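Home | Topics | Members | Ask | Sign in

Registering a delegation for the Flendon Mining Forum

Yolandi Masilela

Our company, Vitlow, intends to send a delegation to the Flendon Mining Forum in August. The registration form lists a group rate of 525 per delegate and a standard rate of 779. It does not state whether speakers count toward the group minimum of 5. Please advise which rate applies. 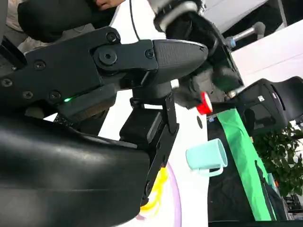
We would also like to know the rules for the exhibition hall. Our stand would be shared with Sandhu, a supplier of drilling parts. Staff badges were issued separately last year, and we assume this is still the case. Our stand panels are plain white at present, and we are considering a bright yellow, the same strong shade as the object on the table under the black finger plate, so that visitors can find us from the entrance. Are there any limits on panel color? 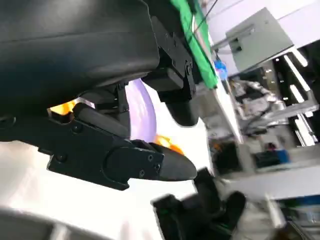
Bheki Motaung

Speakers do not count toward the minimum. They are registered on a separate form and pay no fee. Vitlow would therefore need five paying delegates to receive the group rate. Panel color is left to the exhibitor, but drawings must reach the hall office 40 days before opening.
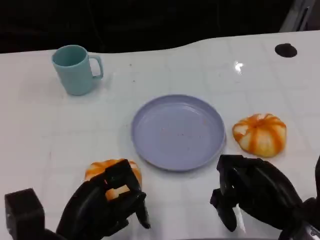
Shared stands require one lead exhibitor, who signs for both firms. Badges for the second firm are requested by the lead exhibitor.

Buddale

We paid the standard rate and were not offered anything else. Ask the office.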